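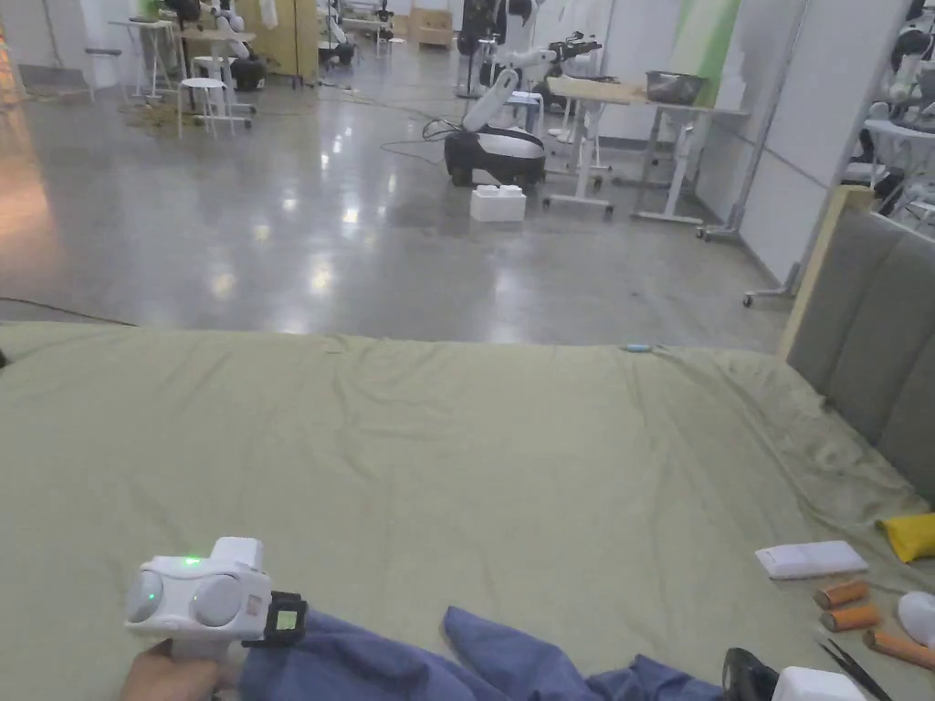

A blue cloth on a bed with a sage-green sheet and a gray upholstered headboard.

Small hotels learn to live with their search listings

August 22, 2022

Radosław Sowa had run his guesthouse in Zastwood for six years before he typed its name into a search engine on a guest's phone. The result gave the wrong closing month, a disconnected number and a map pin on the far side of the river.

"I had paid for a website," he says. "I thought the website was the thing people looked at."

Most of his guests never got that far. They searched for a room in Zastwood, read whatever came up beside the map, and called or moved on. The pin had been wrong since a street was renumbered, and two couples that spring had driven to a boatyard.

Sowa took the problem to Troels Kárason, who builds websites for small businesses from an office in Vemumham. Kárason has 224 clients on his books, many of them inns, campsites and cafes along the same stretch of coast. He charges $500 for a first cleanup, which covers the map listing, the opening dates, the phone number and a check of the older directories that still feed information to one another.

The directories take the longest. One still carried the name of the guesthouse's previous owner, Lech Olszewski, and would not change it without a letter from him. Olszewski had moved to Pisness and wrote the letter the same week. The correction showed up in October.

Kárason also rewrote the website, though less of it than Sowa expected. The home page used to open with a long history of the building. It now opens with the room rates, the number to call and the distance to the ferry. The history has its own page — few people visit it, but those who do tend to read to the end.

Hubert Kaczorowski, who rents out 4 rooms above a bakery in Pisness, went the other way and did the work himself. It took him over 2 weeks of evenings. He has kept a paper list of every login, taped inside a kitchen cupboard, and checks the listings when he changes his rates.

He does not answer every review. "I answer if they ask something," he says. "Parking, mostly."

Sowa answers all of them, usually before breakfast. His pin is on the right side of the river now, about three doors down from where it should be, and he has asked Kárason to move it again.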